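Gorora Hand-Held Gripper Kit, Classroom Edition

Home / Kits for Clubs and Classes / Collection Tools

Price: $700 per set
Ships as: set of 2 grippers, unassembled
Grade level: high school and community college
Build time: 3 class periods
Status: in stock, next batch ships in June

Overview

The Gorora kit is a hand-held gripper with two fingers that students build, carry and use to record short tasks. It was designed for the Hashmi after-school robotics club and is now sold to other clubs and classes. A student squeezes the handle, the fingers close, and a camera mounted over the fingers records the view. The recordings are used later in the course to train the club's arm.

The kit does not include a robot arm. Classes that have one can mount the same fingers on it with the Tikport wrist plate (sold separately).

What's in the box

Black molded frame parts and linkages for two grippers
Blue textured grip pads, with one spare pair per gripper
Pivot pins with silver caps
Two camera mounts (cameras not included)
Hex keys and thread locker
Printed build guide and a class set of task cards

You will need to supply a wide-angle camera for each gripper, memory cards, and a computer that can run the Monero labeling software. Monero is free for schools. One license covers the whole club.

Building it

Students work in pairs. The first class period covers the frame and the linkages. The second covers the fingers and pads. The third is for mounting the camera and checking the view. When the camera is set correctly, both fingers and both pads should show in the lower part of the picture, with the work area open above them. If one finger is hidden, loosen the mount and turn it a little at a time.

Do not overtighten the pivots. The fingers should open on their own when the handle is released. If they stick, back the pins off a quarter turn and try again. Pads press on and can be replaced without tools. Let new pads sit overnight before heavy use.

Using it at home

The take-home unit is the part of the course most teachers ask about. Each student signs out a gripper on Wednesday and brings it back the next week with recordings of ordinary household tasks. The task cards list jobs in the kitchen, at a desk and in the bedroom. A student can also write a card and have the teacher approve it.

Jamshid Asadi, who wrote the task cards, recommends starting with the bedroom set. Bedding is soft and has no fixed shape, and small things left on top of it are good practice for careful movement. Patterned fabric is fine. Quick hand movement is the usual cause of bad recordings, so the first card asks for slow passes only.

Blurred stretches can be marked in Monero and left out of training. We suggest keeping them on file so that students can compare them with the sharp ones.

The Hashmi club now has 2,000 recordings made by its members. Schools that buy the kit may ask for a copy for classroom use. Students' names are removed before anything is shared.

Sample view, bedroom task set: gripper open over a pink flowered comforter, with eyeglasses lying to the left.

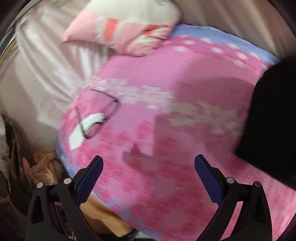

Care and spare parts

Wipe the pads with a damp cloth and let them dry before packing. Do not use alcohol on the pads. Keep the gripper out of parked cars in hot weather.

Spare pads, pins and linkages are sold singly. Send us the part number from the last page of the build guide. Schools ordering on a purchase order should put the school name and a contact phone number on the order.

Teacher support

Keegan Beaudoin answers build questions by email during the school year. Include a photo of the pivots with the fingers open and another with them closed, and say which step of the guide you are on. Replies go out on school days. Replacement for parts missing from the box is free if you write within 3 weeks of delivery.

Related items

Tikport wrist plate
Extra task cards, kitchen and desk
Carrying case for two grippers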